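5.3 What simulation hours can and cannot say about a purchase

The argument for buying a second arm usually starts with a spreadsheet. In our case the spreadsheet came from the vendor of the Traler line, and it divided the price of the arm by the number of kitchen tasks it was expected to complete in its service life. The result was a cost per task low enough to make the purchase look settled. We think the division was premature. The number of tasks was taken from simulated runs, and the service life was taken from the sales sheet.

We do not object to simulation as a planning tool. It is cheap, it can be left running over a weekend, and a bad idea tried there breaks no glassware. Our objection is to the way its output gets carried into a budget. A completed episode in a simulator has no setup time, no wiping down, and no technician on call. When Siqueira went through the Vada kitchen's logs for April, he found that the physical arm was available for 39 percent of scheduled hours. The rest went to calibration, gripper finger changes, waiting for parts and, in one stretch, a safety review that had been left out of everyone's plan. A spreadsheet that assumes an arm works whenever it is switched on will be wrong by more than a factor of two before it has considered a single failed grasp.

The second problem is the choice of tasks. Our quote request covered clearing and sorting on a shared counter, and the simulated tests were built to match it (Figure 6). A counter of this kind asks one gripper to deal with food, flat items, a sponge and paper towels within a short reach of each other. Those items place different demands on the hardware. A spoon lying flat calls for thin fingertips and good control near the surface. A sub roll calls for a wide opening and a light grip. The vendor priced one set of fingers. Fehr's revised estimate priced three, along with a tool changer, and the equipment line rose by 30 percent with no change in the arm itself.

Third, there is the matter of space. Simulated arms are mounted wherever the software allows. A real base needs a load-rated fixing, a cable route and clearance behind it, and a stone countertop may have to be drilled by somebody willing to insure the work. None of the three proposals we received gave a figure for this. The Kuster proposal had a line marked "site preparation" with a zero beside it, which we took to mean that the cost would be ours. 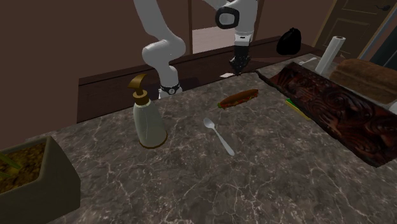 Why not simply rent an arm for the first year and put off the decision?

Renting is the safer choice when the task list is still changing, but it only puts off part of the cost. The rental fee covers the arm and its controller. Mounting, custom fingers and staff training are paid by the lab in either case, and most of that money is lost if the arm goes back.

Figure 6. Simulated counter-clearing setup used for the planning runs. The white arm carries a two-fingered gripper over a marble countertop; the sandwich and spoon lie on the open counter, and the bread rests on a carved tray.

We ran 429 episodes in this setup under the Lellolo task set. We report the count so that others can judge the sample, and we ask that it not be read as a forecast of throughput. No maintenance was modeled, and lighting was held fixed. In our revised budget the simulated results are used for one purpose only, which is to rank gripper options against each other. Staff hours are taken from the April logs, and 40 percent of the total is held back until the first arm has completed a full quarter of scheduled work.

It may be that this is too cautious. Fehr holds that a reserve of that size will delay the second arm past the point where the quoted price is still good, and he may be right about the price. We remain unconvinced that a discount on an idle machine is worth chasing.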